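About Quintela

Quintela is a language school for adults. We teach Portuguese, Spanish, Italian and French in small evening and daytime classes, and have done so since 2000. The school started with one Portuguese course in a rented room over a chemist's in Closow. We took on the rest of the floor four years later and the one above it when the lease came up.

Most of our students work full time or are retired. Some have a partner whose family speaks the language, some have bought a place abroad, and a fair number did a bit at school and want it back. We do not teach children or prepare anyone for school exams. If that is what you are after, the library on Ploltier Street keeps a list of private tutors.

How classes work

A course runs for 15 weeks, with one two-hour class a week. No group has more than 16 people in it. Every class has a short break halfway through, and tea and coffee are included in the fee. We teach mainly in the language itself from the second week onwards, with English used for grammar points when it saves time.

Homework is set each week and should take an hour or so. It is not marked for a grade. Your tutor will go through it with you and write comments. 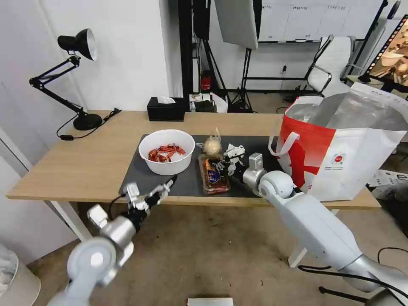
What happens if I miss a class?

Your tutor will email you the worksheet and the page numbers covered, and you can sit in on a parallel group at the same level if there is a free chair. Please ring the office first so that we can check. We cannot refund single classes.

Finding your level

New students who are not complete beginners come in for a short chat before they book. It lasts ten minutes and there is nothing to prepare. We listen, ask a few questions and suggest a group. If the group turns out to be too easy or too hard, you can move during the first three weeks at no charge.

Our course books are the Homora series for Italian and Spanish. For Portuguese and French we use our own printed booklets, which are revised every August. Booklets are included in the fee, but the Homora books are not. Second-hand copies are often for sale on the noticeboard by the stairs.

Food and drink words come early in all four languages, usually in the third or fourth week. Students use them more than anything else when they travel, and they are a good way to practise numbers, plurals and asking for things politely.
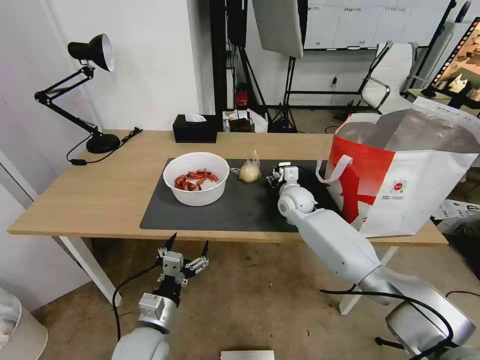
After that come directions, the time, and enough of the past tense to say what you did at the weekend. By the end of the first course most people can manage a simple conversation with someone patient. The second course goes over a lot of the same ground at a faster pace, so a gap of a term between the two does no great harm.

Conversation hours

Former students can come to the conversation hours, held once a fortnight in term. There is no book and no homework. A tutor picks a topic and keeps things moving. You pay on the door.

Getting in touch

The office is open from ten until six in term time and closes for lunch between one and two. Our extension is 2523. There is a lift at the back of the building; please ask for it when you book and we will put your class on a floor it reaches. Bicycles can be left in the yard.

Page last updated November 2021.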